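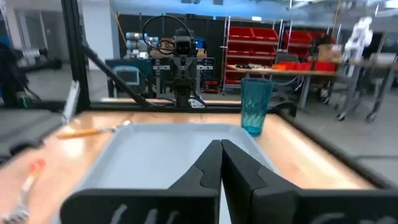
We bottled the last of the Cerkgate cider this week, so I will write a few words on it before I forget. A small thread.

The orchard first. Cerkgate is 31 old trees on the slope behind the shed at Derkwood. When we took the lease the labels had fallen from most of them. Petrică Crăciun walked the rows with me in autumn and tasted everything, also the ones I would not give to a horse. He decided 2 rows were worth keeping for cider and the rest for juice.

The fruit is small, hard and very bitter on the first bite. You spit it out, and then your mouth stays dry for a long time. This is what we want. Sweet eating apples make a thin cider which smells nice for one month.

We picked from the ground and from the tree, in three passes. The last pass was in the rain and I have nothing good to say about it.

Pressing was slow. The apples rested in crates until the thumb goes in easily, then the mill, then the pulp stood overnight under a cloth. In the morning it was the colour of strong tea. My neighbour thought it had spoiled. No, it is supposed to go brown, and you lose some of the sharp green taste this way.

We added no yeast. It took six days before the first bubble and I did not sleep well on day five.

Somebody always asks me about this, so: yes, wild yeast can go wrong. We lost one barrel the year before to vinegar. It was good vinegar, I still use it on cucumbers, but you cannot pay a lease with it.

Now the names. Trolus is the dry one, from the two rows Petrică chose. Cuervo is the darker one, which stayed in old rum casks over winter. Please do not write to me that Cuervo is also a name for other drinks. I know. It was the name of the dog who lived on the farm, a black one.

How Trolus tastes to me: skin of a russet apple, a little hay, something like cold smoke at the end. It has a firm grip on the gums. The bubbles are fine and they go quickly, so do not leave it in the glass while you talk.

Cuervo is rounder. Baked apple, raisin, a bit of burnt sugar, and behind it the same bitter line. Khrystyna Didenko tasted it blind and said "walnut", and now I taste walnut every time and I am a little annoyed with her.

What to eat with them. Trolus likes fat: pork belly, smoked mackerel, fried cheese. Cuervo I drink with a hard old cheddar, or with nothing, in a chair. I tried it with chocolate and it was a mistake, both became sour.

Serve them cool but not from the coldest part of the fridge. Take the bottle out, cut the bread, set the table, then open. If it is too cold you will only find the bitterness.

There is some sediment at the bottom. It is harmless. Pour slowly and leave the last finger in the bottle, or drink it, my father does.

We made almost 4000 bottles together, much more Trolus than Cuervo. The Cuervo will be finished first, it was the same with the last one.

Sales open in November, in the afternoon, from the shed door and by email. We can send in boxes of 3 or six. I am sorry, we cannot ship outside the country yet, the paperwork is above my level.

One correction to the post about yeast: Petrică says it was seven days. He wrote it on the wall next to the barrel, so I believe the wall.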